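Clear Trays and Open Boxes: Bench Gallery

Clustside, packing and containers section
Page kept by Boglárka Hegedűs. Last revised in July.

The gallery covers transparent containers used on the white bench for small, round and fragile contents. Opaque bins are on a separate page. The entries follow the order of the container register, which currently runs to 339 lines. Register numbers are written on a card kept with each container and are not repeated on this page.

Terms used in the captions:

Box: straight walls, open top, walls high enough to stop a rolling item.
Tray: shallow, stepped border, usually with a rim that can be gripped from outside.
Floor: the inside bottom surface. Ribbed floors are noted as such. Plain floors are not.

Lighting on the bench is overhead and fixed. Clear plastic shows glare at most angles, and edges are easier to judge than surfaces. When checking for scratches, turn the container a quarter turn and look again. Hairline cracks start at the corners of boxes and at the slot ends of trays.

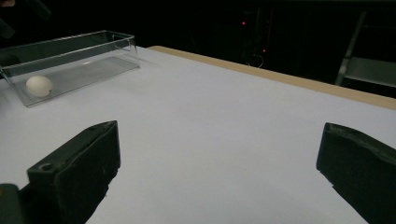
Rectangular box, clear, open top, with one white egg lying on its side near the front wall. 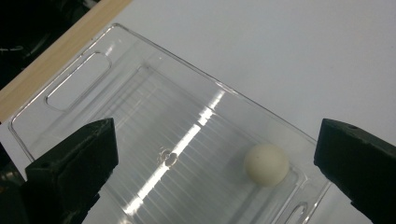
Clear tray with ribbed floor, rounded corners and a slot at each end. One small off-white ball on the floor of the tray.

Zoltán Mészáros wrote in to say that ribs alone will not hold an egg. In his experience a ribbed floor slows a roll across the ribs and does almost nothing along them, so the direction of the ribs should be marked on the register card. He lines his own trays with a folded paper towel and changes it after every 20 loads. He also asked whether the slots are meant for lifting a full tray. They are suitable for light contents only. With anything heavier, support the tray from underneath with both hands.

Cleaning

Wash in lukewarm water with a drop of dish soap. Rinse twice. Air dry upside down on a rack, with a gap between pieces. Do not use glass cleaner or anything containing alcohol on acrylic, as it can cause fine surface cracking. Dry paper leaves marks on clear walls; use a soft cloth.

Storage

Trays nest, up to eight high. Boxes do not nest and go on the lower shelf, open side down. Keep both away from the window side of the room. Nearly 200 older pieces had yellowed by the time the shelves were moved, and most of these have been taken out of the register.

Corrections to the captions go to Krisztina Szénási. Include the register number and the wall height in millimeters.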